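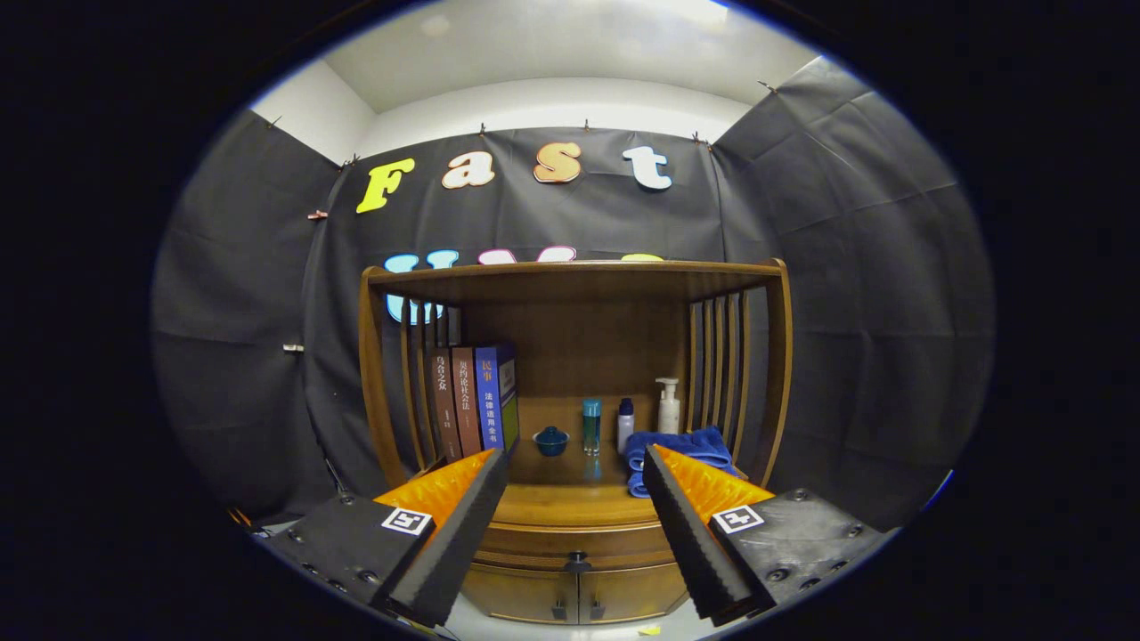

A reader wrote in after our last post to ask whether you can square up a timber frame shed base with nothing more than a tape measure, and whether it still works if the ground slopes. Yes to both! Squaring the base is my favorite part of any build, and you can do it in a single morning with a helper.

I'll use the garden workshop we put up at Pralemow last November as the example. The footprint was 168 inches by 120 inches (14 feet by 10 feet), sitting on concrete piers. Change the numbers to suit your own plan and the method stays the same.

What you need

Two long tapes, the kind that don't stretch
Mason's line, more than you think
Stakes and scrap boards for the corners
A line level or a water level
A small sledge, screws, a pencil and a plumb bob

Step 1. Set up the corner boards

Drive your stakes a good two feet outside where each corner will land. Screw a horizontal board across each pair of stakes so you have an L shape at every corner. Keep them well back from the digging. I once set mine too close and had to pull half of them when the first pier hole caved in at the side.

Get all the boards to the same height. On a slope, start at the high corner and carry that level around to the others. The low corner will look silly, with stakes sticking way up out of the grass, but leave it alone. Brace anything that wobbles.

Step 2. Pull the first line

Pick the side that matters most, usually the one facing the house or the fence, and stretch your line there first. Every other line gets measured from it, so take your time. Pull it tight enough that it hums when you pluck it.

Step 3. Find the right angle

Use the old 3-4-5 triangle, only make it bigger. From the corner, mark 6 feet along the first line and 8 feet along the second. Have your helper swing the second line until the distance between the marks is exactly 10 feet. A bit of tape on the string makes a good mark.

Now measure off the other two sides and string them up.

Step 4. Check the diagonals

This is where it all comes together, and I love it every time! Measure corner to corner both ways. For our 168 by 120 base, each diagonal should come out at just under 206 1/2 inches. If the two don't match, the layout is leaning. Keep the first line where it is and slide the far line sideways by small amounts, checking both diagonals after each move. Then go back over the side lengths, too.

I stop when the diagonals are within 1/8 inch of each other. Piers will forgive more than that, but the sill beams won't, and it's so much easier to move a string than an 8x8.

Step 5. Mark and dig

Cut a small saw kerf in the boards where each line sits. Drop the plumb bob from each crossing, put a stake in the ground there, then take the strings down and dig. When you're ready to set the piers, drop the lines back into the kerfs and you're right where you left off.

Check the diagonals again once the sills are down and before you peg any joints. Ours had crept 3/8 inch, and one good bump with the sledge brought it back.

Next up: cutting the sill corners.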